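Home | Tips | Laundry | Workshop | Contact

Print this page | E-mail this page

Planning for hand-held grippers: what to put in the budget

Most people price the gripper and stop there. If you want to teach a machine to fold clothes, the tool is only part of the bill, and the rest is easy to forget until August when the money has gone.

Start with the number of hands. Folding is two-handed work, so price grippers in pairs. Our first pair came to 1,811 with delivery, and we put by another 520 for finger pads, cables and a spare charger. Aurelia Kälin at Masberg thought that was too much. We had spent it all by the end of the season. 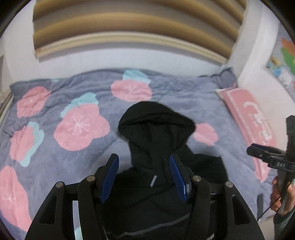
Dark clothes are worth buying early. Get hooded tops as well as flat things, in more than one size, and wash them before use - new cotton is stiff and folds too easily. Second-hand is fine. We paid 40 for a full bag.

Don't buy a table straight away. A bed does for the first few weeks, and a soft surface is harder to work on, so you find out sooner if the fingers open wide enough. 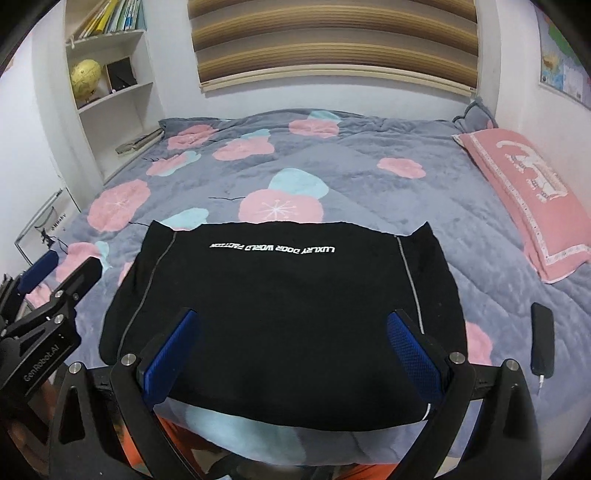
Ask the seller what a replacement pad costs and how long it takes to arrive. Aebischer keeps them in stock; Drivstead wanted 5 weeks. Get the answer in writing before you order.

Last, leave room for storage. Video fills a drive quickly - buy two and keep one as a copy.

Last updated April 15, 2024

This site uses cookies. Accept | Settings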